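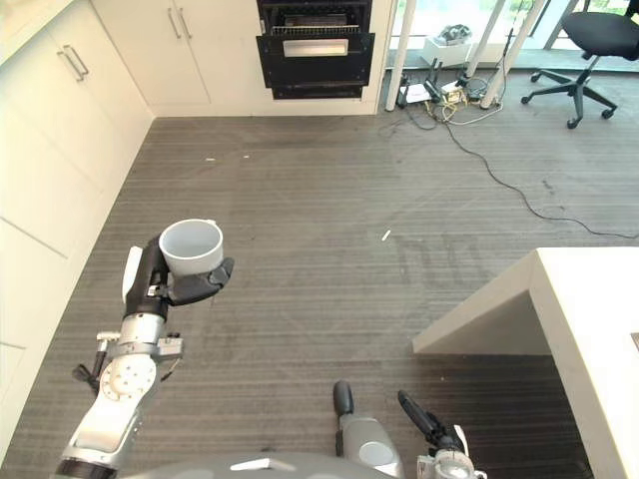 3.2 Cups, Floors and the Sound of a Room

Figure 4. A pale, wide-mouthed cup held over a grey-brown floor, with cream-white cabinetry alongside.

One of the real pleasures of studying kitchen noise is how much of it comes from small, ordinary objects. When we began recording in Hirkbridge we expected refrigerators and range hoods to fill our notes. They did show up, but the people we talked to kept coming back to cups: cups set down on counters, cups knocked together in the sink, cups put away by someone who gets up early. Round vessels of the general type in Figure 4 came up again and again, and we were delighted to find that residents could describe their sounds in great detail.

We visited 46 households in April, and each one kept a listening diary for 7 days. A-yeong Maeng led the home visits and Karim Tazi coded the diaries. Entries were sorted by source, by time of day, and by whether the writer found the sound pleasant, unpleasant or neither. We left the writers' own words alone wherever we could (one called her dishwasher "the choir," and we have kept the label in our data).

Floors matter more than the earlier work by Basov would suggest. Basov treated the kitchen floor as a fixed background and put all the weight on walls and ceilings. In our diaries, people who had moved from carpeted homes wrote at length about hard floors, and many said they had changed how they walked, how they pulled out a chair, even what they wore on their feet. A rug near the table was the change they mentioned most warmly!

Cabinetry raises a different question. Closed doors muffle whatever is stored behind them, but the doors themselves make noise, and a kitchen with cabinets on two sides gives a listener plenty to write down. Following Wi, we kept the sound of the door separate from the sound of the contents, and we recommend this to anyone planning a similar study. The two were rated very differently, even by the same person on the same morning. Section 3.3 takes up the morning entries in full, starting with the Omumberg apartments, where the kitchens open directly onto the sleeping area.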